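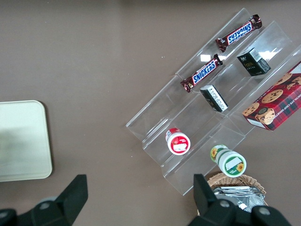 Trernano Retail Support
Ticket: Stock count on till does not match back office after update
Product: Trernano Till and Stock, shop edition
Customer: Pekach Convenience, Jastdale
Opened by: Kiyoshi Hosoda
Opened: 29 January 2021
Priority: Normal
Status: Closed, fix applied

Customer's message

Since the update went on overnight, the counter stock figures on our till have been wrong. Back office says one thing and the till says another. It seems to be confectionery and chewing gum only. Crisps, drinks, newspapers and tobacco are fine.

Worst case so far is a single chocolate bar that back office has at 50 and the till has at 4,000. The till is also not raising low stock warnings on any of the lines affected, so the morning order went through with nothing from that section on it. I have had to add it by hand.

Sales are going through at the right price. Receipts look normal. I have restarted the till twice and the back office PC once. No change.

Kiyoshi

Support, first reply

Thanks for the clear report. Please could you send the following:

The version number from Help, About, on both the till and the back office PC.
The sync log from the back office PC. It is under Tools, Logs, Export. Choose the last full day.
The case size set for the bar you mention. Open the product, then the Supplier tab.

Please don't run a manual stock adjustment on the affected lines for now. An adjustment overwrites the last good figure and we may need it.

Customer

Both machines say the same version, ending in 9. Log attached. Case size is blank on the Supplier tab. I am sure it used to have a number in it. I checked a few others in the same section and they are blank as well. On crisps it is filled in.

I did one adjustment before I read your message, on a pack of mints. Sorry.

Support

No harm done with the mints, we can put that one right separately.

The log shows the till asking for a product refresh straight after the update. Most departments came back complete. Confectionery came back with the case size field missing, and the till filled the gap with the value from the next field along, the supplier's minimum order. It then multiplied the stock by that value each time it synced.

Can you tell me who supplies those lines, and whether they were set up by hand or imported from a price file?

Customer

All from Ninh Wholesale. Imported from their price file. We switched over to them in July, and crisps and drinks stayed with the old supplier. So that would fit.

Support

It does fit. The Ninh file has the case size written as "20 x" with a space and a letter after the number. The older version of the software ignored anything after the digits. The new version treats it as text and leaves the field blank. I have raised this with development.

Steps to correct it at your end:

1. On the till, sign off and leave it at the sign-in page.
2. On the back office PC, go to Tools, Sync, and set it to Paused.
3. Go to Suppliers, Ninh Wholesale, Import Settings. Tick "Numbers only" next to Case Size. Save.
4. Import the most recent price file again. Choose Update Existing, not Add New. Add New will give you every line twice.
5. Open any one product and check the Supplier tab shows a plain number.
6. Go to Stock, Restore Figures, pick the confectionery department, and choose the last figure before the update.
7. Set Sync back to Running and sign on at the till.

The restore can take up to 20 minutes. The progress bar stops moving part of the way through, please leave it alone.

Customer

Got as far as step 6. Restore Figures is greyed out.

Support

That means you are signed in as a supervisor. It needs the manager sign-in. Sign out of back office and in again, you don't need to repeat the import.

Customer

Yes, that was it. Restore finished. Till and back office now agree on everything I have looked at apart from the mints, and apart from whatever we sold this morning before I paused the sync. Do I need to take those sales off myself?

Support

No. Sales made before the pause are held in the queue and come off the restored figure when sync starts again. Give it an hour. For the mints, count what you have on the shelf and in the stockroom and enter the total under Stock, Adjust.

Customer

Checked again after lunch. Sales have come off. Mints done. Low stock warnings are back and tomorrow's suggested order has the chocolate on it. One label on the shelf edge printed with no price, but I reprinted it and it was fine.

Happy to close.

Support

Closing. If the label problem comes back, please open a new ticket, as labels are handled by a different team.

Internal note: linked to the case size import defect. Leave "Numbers only" ticked for this customer when the patch goes out. Other shops using the Ninh price file to be contacted before they update.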